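Demonstration collection in simulation

Demonstration collection in simulation is the gathering of recorded examples of a task inside a physics simulator, for use in training a robot control policy. An operator or a scripted planner drives a simulated arm through the task, and the software stores what the arm sensed and what it was told to do at each time step. The stored records are called demonstrations or episodes. The method is used where collection on hardware is slow or where the layout of objects must be varied often.

Recording

An episode normally holds camera images, joint positions, gripper state and the command sent at each step. Most tools also save the full simulator state, so that an episode can be rendered again later with other lighting or from another viewpoint. The Clerklow recorder, written by Koen Van Loon and Lotte De Bruijn, writes 20 steps per second and keeps the images in a separate file from the state log. Episodes are cut at the first and last commanded motion. Long pauses by the operator are kept in the raw log and removed only when a training set is built.

Operator input

Three kinds of input are common: a handheld controller tracked in space, a small copy of the arm moved by hand, and a keyboard or 3D mouse. Tracked controllers give quick, natural paths but add hand tremor to the record. Bram Declercq compared the three on a sorting task and found that keyboard episodes were the longest and had the most stops. Policies trained on them tended to stop in the same places.

Scripted planners need no operator. Their paths are very regular, and small random offsets are usually added to the targets so that the training data covers states slightly off the ideal path.

Scene layout

A tabletop or floor scene is built from a fixed part and a movable part. Object positions are drawn from a random seed stored with the episode. In the Cemow task set, 600 episodes are collected per task, with 8 held back from each batch for checking playback. Household items are favored because their shapes call for different grasps: a mug by its handle or rim, a plate by its edge, a box by its sides.
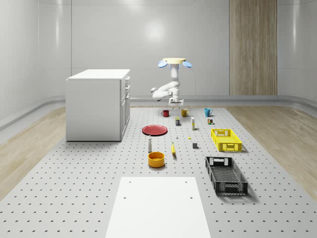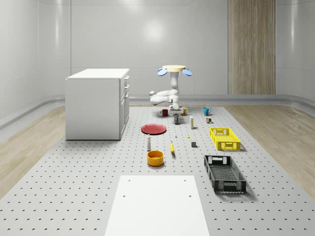
Simulated scenes with a white robot arm, household objects and two crates on a perforated platform.

Quality checks

Each episode is replayed from its stored commands before it is accepted. If the final object positions differ from the recorded ones by more than a set limit, the episode is rejected. Common causes are a changed physics time step and contact errors between thin objects. Episodes in which the operator dropped an object and picked it up again are labeled as recoveries. Jolien Van den Broek has argued for keeping them, as they show the policy how to return from a mistake.

Limits

Friction, soft materials and cable drag are modeled poorly by most simulators. Policies trained only on simulated demonstrations often lose accuracy on hardware, and a small number of real episodes is commonly mixed in.

See also

Domain randomization
Imitation learning
Teleoperation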